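PUBLIC ADMINISTRATION: EMERGENCY POWERS AND REGIONAL GOVERNMENT
Handout 6: When a region acts before the centre 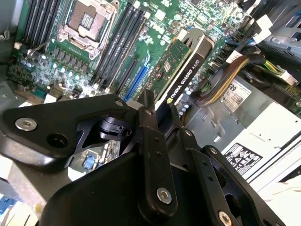
A student's written comment on last term's version of this handout objected to its starting point. The handout, the comment ran, treats a regional closure order as a legal question first, when everyone living under it meets it as a question of who to listen to. The wording below has been changed in several places in response. The order of topics has been kept.

1. The problem

Most constitutions that divide power between a central government and regions say something about emergencies. Few of them say enough. The centre usually holds the power to declare a state of emergency, while the regions run hospitals, schools, public transport and workplace inspection. A health emergency therefore falls on offices that may lack the legal authority to close a business, under the eye of a government that has the authority but not the inspectors.

Students should keep three terms apart. A declaration changes the legal position of a territory. An order tells people to do or stop doing something. An announcement is a public statement, and has no legal force unless an order stands behind it. Press reports commonly use the three words as if they meant the same thing.

2. Case study: the province of Werureo

The teaching case concerns Werureo, a province with its own assembly and a limited power over trade and labour. In March its government announced the closure of all work not considered essential. The central government had at that point restricted movement but had left workplaces open.

The announcement was made at 7 p.m. The order itself was published the next morning and was narrower. It applied to employers with more than 300 staff, and it asked smaller firms to close "where practicable". Several municipalities had by then told residents that everything would shut. The port town of Brakov closed its market and its ferry office on the strength of the announcement alone, and reopened both two days later.

The central government replied that the province had no power to suspend economic activity, and that the order was to be read as a recommendation. The province did not withdraw it. For most of a week, employers in Werureo held two official texts that could not both be followed.

3. Points of law

(a) Competence. The province relied on its labour powers, arguing that an unsafe workplace may be closed by the regional inspectorate. The centre's answer was that this power concerns a particular workplace after inspection, and cannot be used against a whole class of employers. Compare the Sada decision in the reader, where a court accepted a general closure of quarries but only after each site had been visited.

(b) Proportion. Even a competent authority must show that a measure goes no further than is needed. The 300-employee threshold was not explained in the order. Consider whether a threshold without stated reasons can meet this test.

(c) Compensation. The order was silent on wages. By the end of the month the labour office had received 777 written enquiries, of which 67 were treated as formal claims. The rest were answered with a standard letter.

(d) Penalties. The highest fine in the order was 3000 in local currency. No fine was issued while the dispute lasted.

4. Points of politics

A regional leader who acts early may be seeking to protect residents, to put pressure on the centre, or to be seen doing either. The written record seldom settles which. Students should avoid assigning motive on the basis of timing alone, and should note that the neighbouring region of Toprak, governed by the same party, made the same demand of the centre and issued no order of its own.

The comment mentioned at the head of this handout belongs here. Where two levels of government disagree in public, compliance may depend less on which text is valid than on which office people already deal with. The Brakov closures are the strongest evidence in the case for that view.

5. Preparation for the seminar

Read the provincial order and the central government's reply in full before reading the newspaper extracts. Bring a one-page note stating which of the two texts an employer of 250 people in Brakov should have followed, and on what authority. Notes may be handwritten. The reader is held at the short loan desk and may be borrowed for four hours at a time.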